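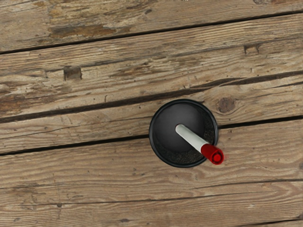 Vaso negro con rotulador, sobre las tablas.

15/05/2006 - Cuaderno de taller, tintes

Sigo con el baño de cáscara de nuez para la lana de Banell. La receta que me dejó Heffernan pide 200 g de cáscara seca por cada 100 g de lana, y a mí me parece demasiado, pero primero la hago como está escrita y después cambio. Las cáscaras han estado en agua 3 días. El olor es fuerte, pero no es de podrido.

Muestras: 18 madejas pequeñas de 10 g cada una. La mitad con alumbre, la otra mitad sin nada. He atado a cada una un hilo de algodón con nudos para reconocerla, porque las etiquetas de papel del otro mes se deshicieron en la olla y perdí dos series completas.

Subí la temperatura muy despacio hasta 80 grados y la mantuve una hora. Una vez pasó de 90 porque fui a contestar el teléfono (era de Rokbridge, preguntan otra vez por el plazo, les he dicho que en julio). No veo fieltro en las madejas, pero lo apunto por si aparece después del lavado.

Primer resultado, todavía mojado: con alumbre sale un marrón más cálido, sin alumbre más apagado. La diferencia es menor de lo que yo esperaba. En la serie sin alumbre hay dos madejas con manchas claras donde el nudo estaba muy apretado. Error mío, hay que atar más flojo. 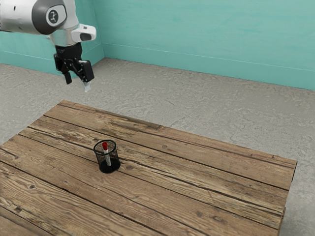

¿Se puede usar otra vez el mismo baño?
Una segunda vez, y sale un beige bastante bonito. La tercera ya casi no da color.

Pendiente: prueba de luz en la ventana sur, media madeja tapada con cartón. Elon quiere también una prueba con hierro, muy poca cantidad, que endurece la fibra. Arash Kiani tiene la balanza pequeña, pedirla antes de pesar el hierro - la grande no sirve para menos de 5 g.

Guardar el baño en el cubo con tapa. No tirar las cáscaras.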